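Cordless screwdriver

A cordless screwdriver is a small battery-powered hand tool for driving and removing screws. It is lighter and slower than a cordless drill and is used mostly for furniture assembly, battery covers, cabinet hinges, switch plates and other light work. Most models turn at 200 revolutions per minute or a little more.

Design

The tool has three main parts: a handle containing the battery and motor, a gearbox that lowers the motor's speed and raises its turning force, and a chuck that holds the bit. The chuck on nearly all current models is a quarter-inch hexagonal socket, often with a magnet at the bottom to keep the bit in place. A switch near the grip selects forward or reverse.

Three body shapes are common. Straight models are held like an ordinary screwdriver and fit into narrow spaces. Pistol-grip models place the handle at an angle to the bit and allow more pressure behind the screw. Some models have a hinge and can be used either way.

Many screwdrivers are sold with a zippered pouch or a molded case for the charger and spare bits. 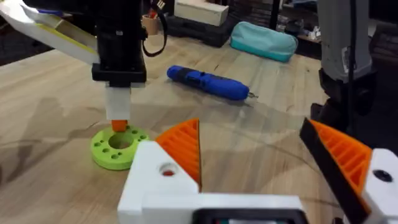

Power

Early cordless screwdrivers ran on nickel-cadmium cells, which lost charge in storage and often had to be topped up before use. Lithium-ion cells have largely replaced them. A single cell supplies 3.6 volts, enough for light assembly, and can sit in a drawer for months with most of its charge remaining. Charging is commonly by USB cable — older models used a cradle or a separate plug.

Bits

Phillips, slotted, hex and Torx bits are the types most often supplied. A bit of the wrong size tends to slip and damage the screw head. Worn bits cause the same trouble and are replaced separately from the tool.

Use

The screw is started by hand or at low speed, with the bit in line with the shaft of the screw. In hardwood a pilot hole is drilled first. Models with an adjustable clutch stop driving at a set resistance, which protects plastic threads and soft wood. On models without one, the last turns are often made by hand with the motor off, provided the spindle locks.

See also

Bit holder
Cordless drill
Torque screwdriver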